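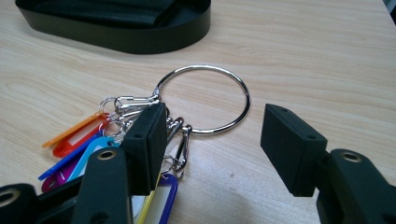 The key tags for Fendgate, on the desk in the front office.

Carol Penrose had been given the keys by Trevor Haslam, who had been given them by his aunt, and somewhere along that line the knowledge of which colour opened what had quietly gone missing, the way a good casserole dish does after a funeral. There were eight tags on the big silver ring, bright as a packet of lollies, and Trevor had handed the lot over at the gate with a wave and the words, "Orange is the front, love, and you'll work out the rest."

Orange was the laundry.

She didn't mind, really. She had driven 11 hours to get to Fendgate, with the dog asleep on the doonas and a thermos of tea wedged against the handbrake, and after all that a person is quite happy to wander up and down a verandah trying doors. Red turned out to be the front. Blue was the shed (she had to put her shoulder to it), and the cyan one, which she had rather taken a fancy to, belonged to the pantry, where somebody had left a jar of cumquats and a tea towel folded in four.

By the time Shagufta Bugti came across the paddock with a plate of scones, Carol was at the desk with the keys in front of her and a biro behind her ear, writing little labels.

"Has he told you about the purple?" said Shagufta, settling herself in the other chair.

"Which purple? There's the pinky one and the one that's nearly blue."

"The pinky one. Kirstin Geddes had this place before his aunt did, and she always said it was for the music room."

"There isn't a music room," said Carol.

"No," Shagufta agreed, and buttered a scone for her. "But there's a door behind the linen press."

Well, you can imagine. The tea went cold in the pot. They emptied the press of every sheet and pillowslip, and piled them on the bed in the colours they came out, and then they each took an end and walked it along the wall, stopping twice for Shagufta's hip. The door was narrow and painted the same cream as everything else. Carol held the ring up to the window and felt along it for the magenta tag, with all the others swinging and clicking against her wrist.

"Go on," said Shagufta, who had brought her scone.

The key went in as sweetly as you like.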